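A Small Garden Structure for a Narrow Side Yard
Student Project Report, Outdoor Design and Construction
Submitted May 1, 2023

Where the idea came from

When our class was asked to choose a structure for a real yard, most people went straight for benches and planters, and I very nearly did the same. Then my neighbor Nuno Patrício mentioned over the fence that he had given up on his side yard, a long, skinny strip between the house and the boundary wall where the afternoon sun comes in hard and the only thing that had ever done well was a climbing bean he planted by accident. I asked if I could borrow the strip for a semester, and he very kindly said yes, so long as he could still get his wheelbarrow down it!

What I settled on was a lean-to pergola, fixed to the house on one side and standing on posts on the other, with wires strung for climbing plants. I called it the Hinenberg, after the street I grew up on, and the name stuck with everyone in the workshop (I think they enjoyed saying it).

What Nuno wanted from it

We sat down at his kitchen table one evening in April and talked for a long while, mostly about food. He wanted shade, of course, but he also wanted to grow things he could pick and carry straight indoors, and a spot where he could sit and shell beans or strip corn into a bowl without squinting. I wrote all of that down, even the parts that seemed to have nothing to do with lumber, and I am glad I did, as it changed the design more than any of the measurements. The seat moved toward the kitchen door, and the open end of the roof was turned so the bed at the back would still get morning light for taller crops.

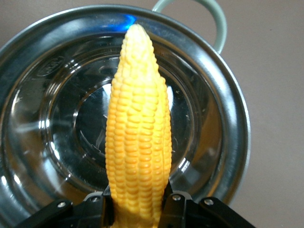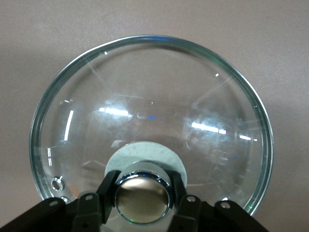 Choosing the materials

I looked at cedar, pressure-treated pine and powder-coated steel. Steel would have been lovely and thin, but I can't weld and didn't want to learn on someone else's wall. Cedar smelled wonderful and was out of reach. So pine it was, bought from a small yard called Pimus, where the man at the counter let me pick through the stack for straight boards and never once sighed at me.

For the brackets I used a kit from Muven. They are plain galvanized angles, a bit heavier than the structure needs, and they saved me from cutting joints I wasn't confident in. The screws came from the workshop bins. Altogether I spent 518 dollars, which was over what I had hoped for, mostly on account of the concrete and a drill bit I snapped in the wall.

Building it

The ledger board went up first. Kamarul Nair, our workshop instructor, came out to check it before I hung any weight on it, and he had me take it down again and add a strip of flashing behind the top edge so rain wouldn't sit against the siding. I grumbled a little and then did as I was told. The second fitting went much faster, and it was sitting level by lunchtime.

The two outer posts stand in concrete footings. Digging was by far the hardest part, as the soil along the wall is full of old brick, and I kept finding pieces the size of a loaf of bread. Once the posts were plumb and braced I left them alone for a few days, then lifted the front beam into place with Nuno on the other end, both of us laughing and neither of us very steady.

After that came the rafters, with their tails cut to a gentle slope so they wouldn't look chopped off, and then the wires, pulled tight with turnbuckles. I stained everything a soft gray-brown to go with the back door.

What I would change

The path is a touch narrower than I promised. The wheelbarrow fits, but you have to aim. If I built it again I would set the posts closer to the wall and let the beam overhang more on that side. I would also stain the boards on sawhorses before putting them up, and save myself a good many drips down the sleeve.

The wires could be spaced wider too. I drew them for beans, and Nuno has since decided he would like a grape, so we have agreed that I will come back and move them before it gets going.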